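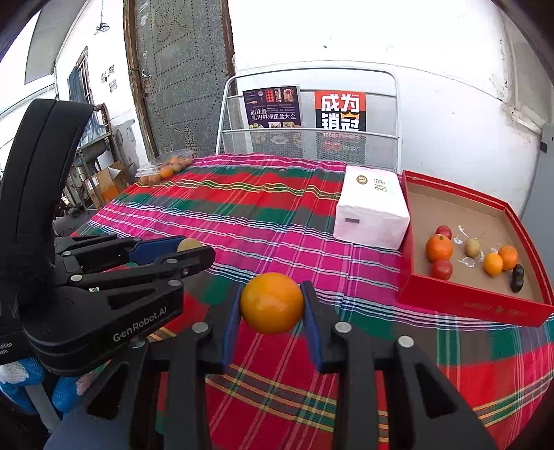

Gebhard Moser asked whether the fruit money was still going on fruit, and whether the next report could please say more about what gets done with it and less about the parking.

Fair enough, Gebhard! No parking this time. Yes, it is still going on fruit, apart from the tablecloth, which I'll get to.

For anyone at Soltby reading one of these for the first time: the Drevora fruit table is a drop-in where people learn to sort, store and set out fruit so it gets eaten before it goes soft. We've held nine sessions since the last report. Of the $300 you gave us for the season, we've spent $200, and the receipts are in the envelope Corey Harawira dropped off at your front desk. One of them is for kiwis only and looks like a mistake. It isn't, they were on sale.

The mixed tray is still how every session starts. Everything goes in together, big oranges next to little ones, a kiwi or two, something red, and the first job is to get it out onto the cloth and decide what belongs near what. People have opinions! The big argument this winter was about whether the smallest citrus should be grouped by size or by kind, and I've stopped trying to settle it.

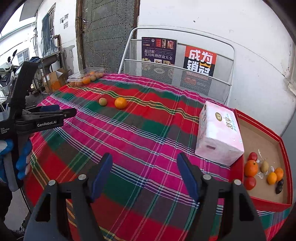
Ronja Lie
January 21, 2014

OK, the tablecloth. It's the bright plaid one, red and pink with green in it, and it came out of the fruit money because the old white one had gone past saving. A couple of people told me it was too loud to put food on. I disagree – orange looks great against it, and the kids like using the stripes as lanes when they line things up. If Soltby would rather it came out of the general line, let me know and I'll move it over.

The plating book has turned out to be the best thing on the chair. Thảo Cao translates bits of it for us out loud, skipping anything that needs a blowtorch, and we've tried four or five of the layouts with whatever we had. The sales book next to it has also been borrowed, which I did not see coming. We keep the tissues on the table now as well, and I'd like to add them to the regular shopping list.

What hasn't worked so well is storage. The clear plastic boxes are fine for the tiny oranges, which would roll off otherwise, but soft fruit sweats in them by the next day. Anežka Hubáček suggested shallow trays lined with paper, and we tested that against the boxes for a week. The trays won for plums and lost for grapes. I'd like to buy a few more trays from Võ, the grocer on the corner, who will sell us the old display ones cheap.
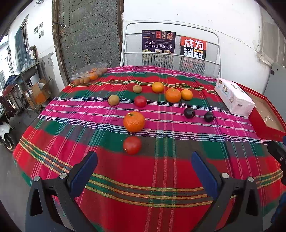

We've also started finishing each session with everything spread out loose, so people can pick things up and feel what's ready and what needs another couple of days. Slow, but it's the part they talk about afterward. Nine households told us they've changed where they keep their fruit at home, mostly moving tomatoes out of the fridge, and one family now labels theirs with dates.

Still to do before April:

Write up the storage test on one page, with drawings
Ask Drivbridge if we can have the long room on rainy days
Buy the trays, if you're happy with that
Find someone who'll take the peels for compost

The remaining $100 should cover fruit through the end of the season, provided citrus stays where it is. Berries are out of the question at the moment. Call me if the kiwi receipt causes trouble.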